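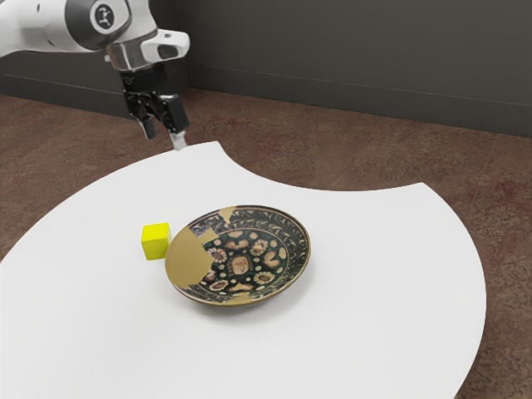

Page last changed: 21/02/2023

Planetary Missions 302 – Handout 7
Getting to Venus and other poor decisions
Instructor: Jean Dow

Read this before the lecture. Reading it during the lecture is also popular, but I can see you.

1. Why go at all

Venus is nearly the same size as Earth and formed from much the same stuff. The surface is hot enough to melt lead, and the pressure there is more than ninety times what you are used to. A planetary scientist looks at this and asks how two similar planets ended up so different. An engineer looks at it and asks for more money.

2. The surface problem

Landers have reached the ground and sent back data. The longest of them lasted a couple of hours. Batteries, solder and ordinary silicon chips all object to the heat, and you can't simply add a fan, as the air outside is the thing you are trying to get away from. The usual choices:

Insulate and hurry. Pack the electronics in a thick shell, chill it on the way down, and do all your science before the inside catches up with the outside.

Build hot. Use silicon carbide circuits that keep working at surface temperature. They are simple next to what is in your phone, so expect a weather station and not much else.

Stay up. See section 3.

3. Balloons

At an altitude of roughly 55 kilometers the pressure and temperature are close to what you would find in a mild room. The clouds are sulfuric acid, so don't open a window. Carbon dioxide is heavy, which means that even breathable air would lift you there. Two Soviet balloons flew in 1985 and drifted for almost two days each.

A fixed-altitude balloon goes where the wind goes. A variable one pumps gas between chambers to rise and sink, at a cost in mass, power and moving parts. We will argue about whether that cost is worth it.

4. Homework

Our pretend mission this term is Nilldale, a balloon with a small drop probe called Metden. The science payload may not exceed 7 kilograms. Last year's class came in at 1087, mostly through one team's faith in lead batteries.

Work in groups of three. Hand in:

a mass budget, with margin – real margin, and not what was left over
a power budget for one full trip around the planet, night side included
one page on what fails first

The Jang tables for atmospheric density are on reserve in the Pladuvbridge library. Check your units. Then have someone who dislikes you check your units.

Drafts are due before the April break. Office hours are as posted on my door.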